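The Success Flag Is the Weakest Line in Your Grasping Stack

Posted 16 October 2024 by Nigel Nuttall

Most manipulation code I review has a boolean in it named something like grasp_ok. It gets set when the jaws stop closing before they reach their hard limit. Everything downstream trusts it. The planner advances on it, the logger writes it, and the training filter keeps or drops an episode according to it. For rigid parts this is tolerable. For cloth I think it should be removed, and I want to argue for what should replace it.

A block stops the jaws at the width of the block. You know that width in advance, or you can estimate it from one view, so a stall at the wrong opening is informative. Fabric gives you none of this. A single layer of thin cotton leaves the jaws so close to fully shut that encoder noise covers the difference. A stuffed item stops them early and then keeps yielding. The same stall threshold cannot serve both, and the usual fix is a table of thresholds keyed by object class, which moves the problem into the classifier.

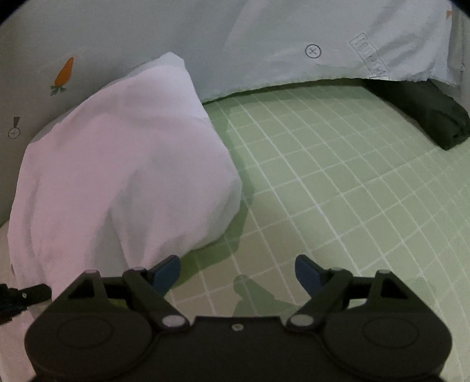
Pads open beside a pillow on the grid mat. The planner has to choose a contact before there is any force signal to use.

Consider what perception is asked to supply at this stage. The common design segments the object, fits a box or a centroid, and sends a pose to the controller. On something soft, the centroid is about the worst place to aim. You want a ridge or a fold that the pads can close around, and you want to know which way it will give when the first pad touches. A segmentation mask holds neither. White fabric near other white fabric makes the mask unreliable as well, and wide-angle lens distortion bends every straight reference line near the border, so a detector tuned on rectified images degrades exactly where the object enters.

Shona Dunstan and I argued about this in May, when we were rewriting the episode filter in Plornedar, our internal replay tool. Her position was that the mask was fine and that we should spend our time on calibration. We reprocessed 2121 episodes with corrected intrinsics. The masks got better. The filter kept making the same kind of mistake, because the mistake was never geometric. It kept episodes in which the jaws had closed on nothing and dropped episodes in which they held a thin hem. We reviewed 815 of the disputed ones by hand, which took longer than the rewrite.

Two changes came out of that work, and I would defend both for any team handling cloth.

The first is to replace the boolean with an interval and a source. Our record now says that between one timestamp and another a named check believed the jaws were holding material. Jaw stall is one source. Optical flow above the pads is another: if a region adjacent to the tips moves with the tips, something is attached. The operator's own mark is a third. These disagree often, and the disagreement is worth storing. When you collapse them at write time you lose the ability to change your mind later, and you will change your mind later.

The second is to delay the decision until there has been motion. Checking at the moment of closure tests the actuator. Checking after a short lift tests the grasp. 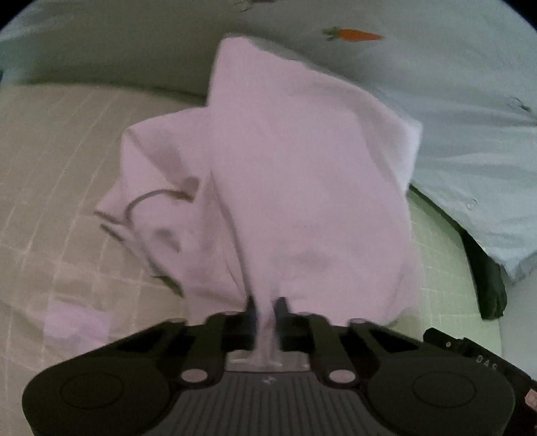
How long should the controller wait after closure before it checks for a hold?
Tie the wait to distance moved, because a fixed delay measures nothing when the arm is slow. We use a lift of 12 mm and sample the flow check over the last part of it.

That number suits our tools and our frame rate. Yours will differ, and it belongs in a config file with the gripper's name on it. I have seen it hard-coded in three separate modules of the same repository, each with a different value, each with a comment saying it should match the other two.

There is a reasonable objection to all this, which is that a learned policy doesn't need an explicit grasp check. It sees pixels, it emits motion, and the state of the hold is somewhere in the activations. I accept that for control. I do not accept it for tooling. Somebody still has to select the training data, find regressions between checkpoints, and explain why a policy that folded well last week now closes on air. Those jobs need a label that a person can read and dispute. Our Fothergill planner has no explicit grasp state in its inner loop, and we still compute one offline for every run.

A second objection is cost. Intervals from several sources are more awkward to store than one bit, and every query gets longer. True. Our index grew by around 2 percent, mostly from the flow check, and two dashboards had to be rewritten. The Pranberg scheduler also assumed one grasp per episode and failed quietly when it was given more. I count that as a bug we were lucky to find, as regrasping is normal with fabric and any scheduler that can't represent it was already wrong.

The harder problem is the negative case. An open gripper over bare floor should be the easiest state to label, and in practice it is where labels are thinnest.

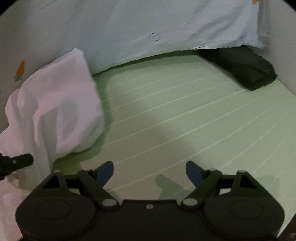

Operators mark what they intended to pick up. They rarely mark the approach that was abandoned, or the pause before choosing a side, so those stretches arrive with no annotation and get treated as transit. A filter that trims transit to save disk then removes the only examples in which the correct action was to wait or to back out. We did this for months. The resulting policy was decisive to a fault, and closed whenever the pads were near anything pale.

My recommendation is to give open-jaw time its own label, with the same interval format and the same sources, and to forbid any trimming job from running on unlabeled spans. In our code that is a single precondition in the Tustumberg export step. It fails loudly, people complain about it, and I have turned down two requests to make it a warning.

Calibration still matters, and Dunstan is still right that ours could be better. But if you have one engineer and one sprint, spend it on the record format. The lens model can be refitted on old footage at any time. A discarded span can't be refitted to anything.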